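Home | Courses | Lab Handouts | Equipment Booking | Contact

Automation Lab 2: Looking After the Two-Arm Cell
Posted Apr 23, 2021 by the Clerbridge teaching lab

We use cookies to remember your login. By continuing you accept this. Manage settings

Handout 4. Grippers, fingertips, cables

Read this before you touch the cell. Last July a group read it afterward, and the left arm spent a week in a box at the Vodden workshop.

The cell has two arms sharing one table, and they do not know about each other except through the program you load. If your program is wrong, they will meet. Treat every first run as a meeting.

Before power on

Walk around the table once. Look for cables that have crept under a base or got pinched in a joint. The cables at the wrist need slack, enough for the last joint to turn both ways, and they must not be taped to the arm. Someone always wants to tape them to the arm. It looks tidy until the wrist turns.

Wipe the tabletop with a dry cloth. Old stains and specks are permanent residents by now and you will get no marks for scrubbing them. Grit that moves under your finger does matter, as it ends up on the fingertips and then in your grip results.

Fingertips

The red fingertips are the part that wears, and they are meant to. Check each one for nicks and for play at the base. If a tip rocks when you push it sideways, tighten the screws at the bracket, a little on one and then a little on the other. Do not lean on the driver. The Takeda notes in the drawer give the torque, and the drawer also holds a fine collection of screws from people who guessed.

Replace tips as a pair, even when only one looks bad. Log the cycle count from the pendant when you do. The last pair on the right gripper came off at 186 hours and the pair before that at 104, which tells you something about the group in between.

Mounting plates

Each gripper carries a yellow plate. It is a mounting plate. It is also, by popular belief, a handle, and this is how plates get bent. Move the arm by the links, with the brakes released, one person on each arm.

Checking reach over the table

Jog each arm at low speed to its work position and stop there. Put a soft item under one gripper and the small tray under the other, then look at the fingertips from the side before closing anything. 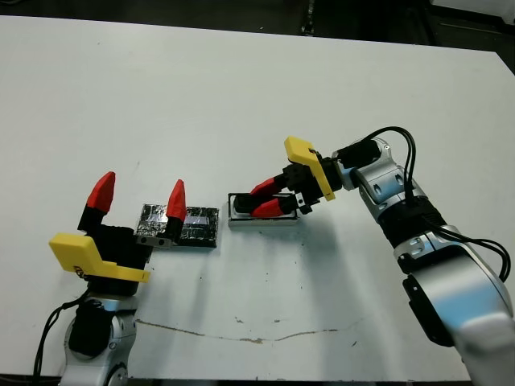 Fig. 2. Left gripper open, one tip against the foil-wrapped item; right gripper lowered over the tray.

A tip touching the item before you have asked for a grip means the taught point is off. Back out, correct it, and save under a new name. Foil is a good test surface because it keeps a record of every mistake, and it is cheaper than the parts we get from Grillivico.

For the tray, come down slowly and watch both tips. The rim is low, so a small height error puts a tip into the table, and the table has never lost.

Shutting down

Open both grippers, raise the arms clear, park, power off. Write in the log what you changed, including the things you changed back. "Adjusted stuff" has been entered before and was not found helpful.

For next session: bring your saved points and one page on how you would tell a worn fingertip from a loose bracket without taking either off.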